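Sorting out the crockery

2/1/21

I have started the year with the kitchen cupboard, the tall one to the left of the window. It has annoyed me since we moved in. Every shelf was full and I still used the same few things every day, because they were at the front and everything else was stuck behind them.

I gave it the bank holiday afternoon that I had meant to spend on the shed. It rained, so the shed can wait until June.

The cupboard is a Favodby, bought flat and put together by me, badly, so that the second shelf slopes a little to the left. It is 50 cm deep. That sounds useful when you are buying a cupboard, and in practice it means you lose anything smaller than a saucepan. I took everything out, wiped the shelves with washing-up liquid and hot water, and cut new liner from the roll left over from the bathroom drawers. Then I went through the crockery.

We have bits of about four sets. There is the everyday white, which came from two different shops and doesn't quite match. There is what remains of the Sæther dinner service that my aunt gave us, down to three side plates and the gravy boat. Then there are the odd ones, picked up at fairs or left behind by lodgers, and those took the longest. I put a few things out on the white table with the green cloth behind and looked at them properly before deciding what went where.

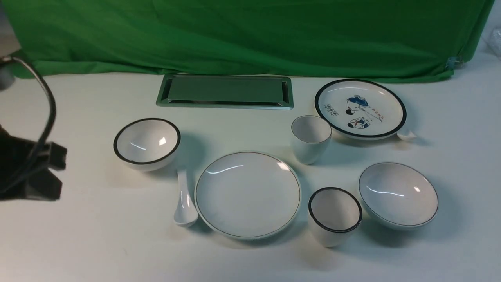
Steel tray, navy-rimmed plate, white cup and the bowl with the black rim.

The plate is staying. I bought it from Szymon Czerwiński when he cleared his flat before moving, and paid him £8 for it along with a box of jam jars. It has two cartoon figures on it in blue, and some writing I can't read. Szymon couldn't read it either. It is too nice to put at the bottom of a pile and too odd to match anything, so I have given it the end of the middle shelf, where I can get at it for toast or biscuits. I may hang it one day if I find one of those wire holders that doesn't chip the rim.

The white bowl with the thin black rim is a good size for soup or for beating eggs. I have two of them and would like more, but the ones in the shops all have a thicker line round the top. It now sits on the lower shelf with the cereal bowls. It doesn't stack with them very well, so it goes on top.

The cup's handle is nothing to worry about as far as storage goes, because I have stopped hanging cups altogether. The hooks are gone and the holes are filled. Cups go on the top shelf, upside down, on liner. I did one coat of Evero filler and it will need another.

I was least sure about the steel tray. It had been standing on its edge at the side of the cupboard for so long that I had forgotten it was there. It doesn't go with anything, but the raised rim makes it handy for carrying things that roll, and I have put it under the oil and vinegar bottles. If they drip, the tray can be washed and the shelf can't. I should have done that years ago.

Small spoons have moved to the drawer by the cooker. I kept finding them in the cupboard among the plates, and there was one under a plate even this time.

A fair amount is leaving us. The gravy boat can go, as we use a jug. Two of the Sæther side plates have hairline cracks, so those are for the garden, under pots. The rest is wrapped in newspaper in a Tonex box in the hall, waiting for the charity shop to start taking donations again. I weighed the box on the bathroom scales out of curiosity and couldn't get a steady reading with it balanced on there, so I gave up.

Total spent on the job was £5.70, all of it on the filler. The liner was already in the house. I still need to do something about the sloping shelf. I think one of the pegs is in the wrong hole, but that means taking everything out again, and I have only just put it back.

Next is the cupboard under the sink.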